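Grakside repair sessions to move to larger hall

The monthly repair sessions in Grakside will move to the Bravo building on Mill Lane in December, after the old reading room became too small for the number of people turning up.

Residents brought in 1,146 items over the past year, according to the group that runs the sessions. Lamps, radios, toasters and clothing made up most of them. The group started with 3 tables and a borrowed sewing machine, and for the first few months it was rare for anyone to have to wait. By last winter the queue regularly reached the front steps, and people were being asked to leave their items and come back another day.

The new hall has room for 60 visitors at a time and has level access from the car park. The reading room could only be reached by a flight of stairs, which the group said had put off older residents and anyone carrying something heavy.

Sessions will run from 10am until 4pm, an hour longer than at present. Electrical items will be taken until 2pm so that there is time to carry out safety checks before closing. Clothing, bags and small pieces of furniture can be brought at any point in the day. Microwaves and petrol-driven garden tools will still be turned away.

Repairs will remain free, although visitors are asked to pay for any parts used. Pernex, a hardware shop on the High Street, has agreed to sell fuses, plugs, switches and flex to the group at cost price. Larger parts have to be ordered, and in those cases the owner will be asked to bring the item back the following month.

Screws, washers and buttons saved from things that cannot be mended will be kept for later repairs.

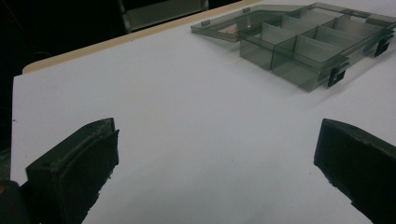 The group also plans to hold evening classes in the new building from January. The first course will cover basic hand sewing and will last 7 weeks, with a second on bicycle maintenance to follow if there is enough interest. Places will cost a small fee to cover heating.

Parking at the Bravo building is free for two hours. The number 4 bus stops outside, and the Jitano footbridge is open again for people walking from the north side of the river.

The reading room will go back to the library service and is expected to be used for storage until the spring.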